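Stone counters and hot drinks – sealed or unsealed?
Forum: Kitchens and Surfaces
2,313 views, 22 replies, showing page 2

gritstone_pete wrote:
Going back to the original question. If the installer says the sealer is good for ten years, ask for that in writing. Mine said the same and water was darkening the stone by the second winter. I reseal every December now. It takes an evening.

marlowkitchen wrote:
Every year is too much for most dark stone. Put a spoonful of water on it and wait fifteen minutes. If it beads, leave it alone. Extra sealer on stone that doesn't need it just dries on top and leaves a haze, and then you are back here asking how to get the haze off.

gritstone_pete wrote:
Depends on the stone. Mine is marble and it drinks.

tessellate wrote:
Sealing and etching are two different problems and this thread keeps mixing them up. Sealer slows down stains. It does nothing for etching, which is acid eating the polish. Lemon, vinegar, wine, tomato. You can seal marble five times and lemon juice will still leave a dull spot. Plain tea will stain before it etches, so for tea the sealer does help.

hobnob_44 wrote:
We have gray marble in the room where we have our tea and do the paperwork for the residents' association. I was quoted $423 by Balaskas to hone and reseal it and I am trying to decide if it is worth the money. We keep drinks on a tray most of the time. 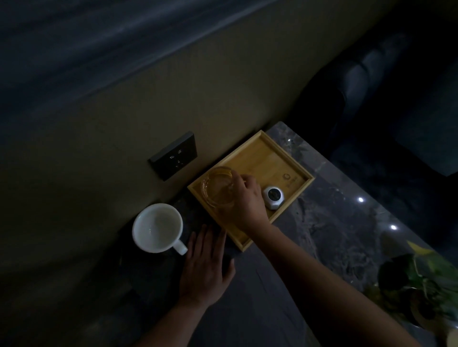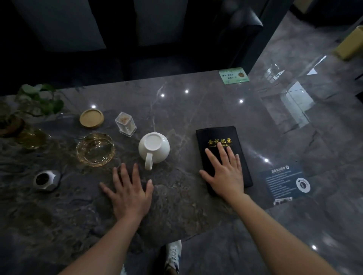
Tea on the tray, then the notebook on the marble.

The finish has lost some of its shine near the window, where people sit the most. No stains that I can find.

tessellate wrote:
If there are no stains I would not pay for honing. Try a polishing powder on the dull part first. Vimer makes one for marble. Do a small test in a corner, keep it wet, and stop if you don't like the look.

marlowkitchen wrote:
Agree on the powder, disagree on doing it yourself if the dull area is big. I did half a counter by hand and you can see where I got tired. A tray is a good habit though. Wipe the bottom of it before you put it down, grit under a tray will scratch.

quarryman2 wrote:
I'll be the odd one out. Leave it. Marble wears and that is how it is supposed to look. My parents' counter was never sealed and has rings all over it, and I like it better than my own. If you want a surface that stays the same, buy quartz.

gritstone_pete wrote:
Easy to say if you aren't selling the house. Ours went on the market and the first thing the agent mentioned was the rings.

quarryman2 wrote:
Then hone it the month before you sell. Why pay for it twice?

hobnob_44 wrote:
Not selling. I ordered the powder and will try it by the window. Does anyone know if Tromider sealer can go over it afterward, or do I need to wait?

tessellate wrote:
Rinse well, let it dry for 2 days, then seal. Check the label, some of them want longer.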